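# Two Baskets and a Marker

A small gallery on the subject of sorting, 07/07/2018

The table at the Perbridge room is white, and for most of its life it has been the place where things go when their owner has no strong opinion about where they go. Keys. Mail for the previous tenant. A banana, nearly always. There are 60 shared desks on our floor and a single communal table, and I'd guess the table does more work than any of the desks.

So we bought baskets. They came from Rikent, which sells baskets the way other stores sell milk, and they're woven in an orange-brown that the website called "Harvest" and that my coworkers call "orange." I wrote the labels myself. I own a label maker, a perfectly good one, and it was in a drawer under the table that had become impossible to open on account of what was in it.

The system has two categories. Fruits go on the left and office supplies go on the right. I proposed this in January, and the discussion ran to 4 pages in the shared notebook, most of it about whether a tomato would ever come up. It has not come up.

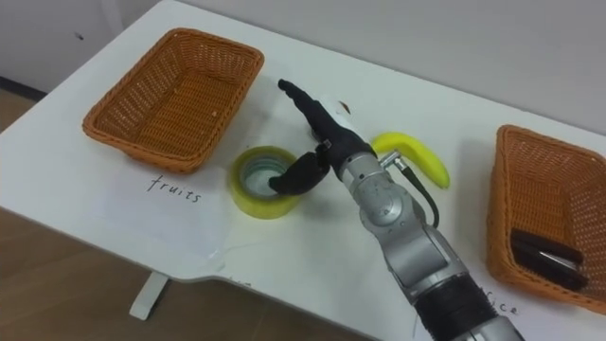 Two dark, flat things in the right-hand basket, and the banana and the tape still on the table.

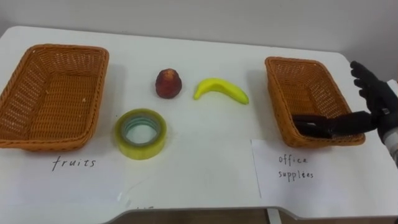 Both baskets empty, with "office supplies" on two lines to suit my handwriting.

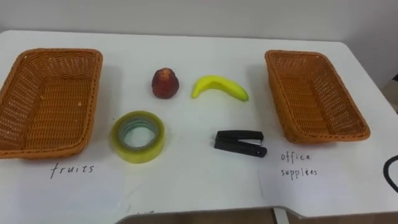 Fruit, banana, tape, stapler. Everything on the table and a basket apiece for each persuasion.

*Selvaraj Siriwardena*

A few notes for anyone planning to label their own baskets, and for the two people who wrote to ask where I'd gotten mine.

**On the baskets.** Wicker is a fine material for fruit and a questionable one for office supplies. Paper clips go into the weave and take up residence there. I've shaken our right-hand basket over the trash more times than I care to admit, and each time it has given up one more clip, like a kid returning Halloween candy under protest. If your supplies run large (tape, staplers, the kind of thing you can find with your hand while looking at something else) you'll be all right. If they run to thumbtacks, buy a box with a lid. Talukder makes a tin one, which I considered for a full week and rejected for being too sensible.

Shallow is good, though. My previous basket was deep and round, and a pear went into it one fall and was next seen by a different generation of management.

**On the labels.** Plain white paper on a white table is a decision I'd like to revisit. You can read the words just fine, but the paper itself more or less disappears, and at certain hours it looks as though I've been writing on the furniture. I was asked about this by the landlord. I lifted a corner to show him. He was relieved and so was I, having briefly doubted it myself.

I write in lowercase because capitals seemed bossy. FRUITS, in marker, at arm's length, is an order. "fruits" is more of an observation. There was also a debate over whether the word should be "fruit," and I'll concede that nobody in a kitchen has ever asked me to pass the fruits. But "supplies" was plural and I wanted the baskets to feel equal. You start to think like this after a while.

**On the banana.** It's easy to look down on the banana as a test of any sorting system, but it's where ours earned its keep. Before the baskets, a banana left on the table belonged to whoever had left it, and the rest of us watched it turn brown out of politeness. Once it's in the basket it belongs to the floor. We get through a bunch before lunch now. The red fruit has had a slower career. It's small and narrow at the top, and people pick it up, turn it over, and put it down again with great courtesy. I keep a list of what it's been called. "Pear, sort of" is leading.

**On the tape.** Everybody borrows tape and nobody has ever been seen doing it. I've ordered it by the carton from Nolley for three years and by my arithmetic we've been through enough to wrap the building. The yellow roll is my pet theory in action: buy a color people notice, and they'll feel watched when they walk off with it. Results so far are mixed. The roll does come back, but it comes back to the middle of the table, an easy reach from the basket it belongs in. I've thought about a third basket, in the middle, labeled "nearly."

**On the stapler.** It jams. It jammed before the baskets and it jams in spite of them, and I only mention it because a reader of my last gallery (the one about the coat hooks) accused me of claiming that tidiness solves everything. Tidiness means you know precisely where the stapler is when it fails you.

**What it cost.** Less than the alternatives. The quote we had for built-in storage came to 3,000, before delivery, for a wall unit with soft-close doors. A secondhand cabinet was 700 and smelled of a previous life. The baskets, the paper and the marker together came out of petty cash, and the marker I already had.

The next gallery will be the drawer under the table, as soon as we can get it open. Somebody has suggested a ruler, slid in flat along the top and wiggled. The rulers are in the drawer.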